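Grundis opens orders for two-handed assembly kit

24 Jan 2020

Grundis has opened orders for the Zokach kit, a package for trying out small-parts assembly on two-armed robots with five-fingered hands. It consists of a white task board, a set of blue pegs, cylinders and a pulley, mounting plates, and software licensed from Userus. The price is 2892 euros, with delivery from October.

The software stores up to 200 task sequences. Board outlines give the target positions for parts, and the plates take pegs upright. Arms and hands are not included -- buyers supply their own. Controllers must accept position commands over Ethernet.

Grundis quotes a set-up time of 17 minutes on a level table. The warranty runs for 2 years and excludes worn pegs. Spare plates are sold singly.

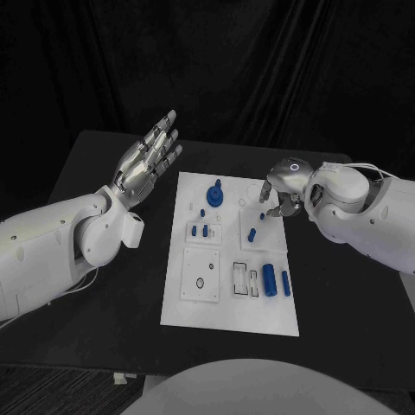

Ouali, which has had a kit on trial, said the pegs were well made but that the price should include a second set.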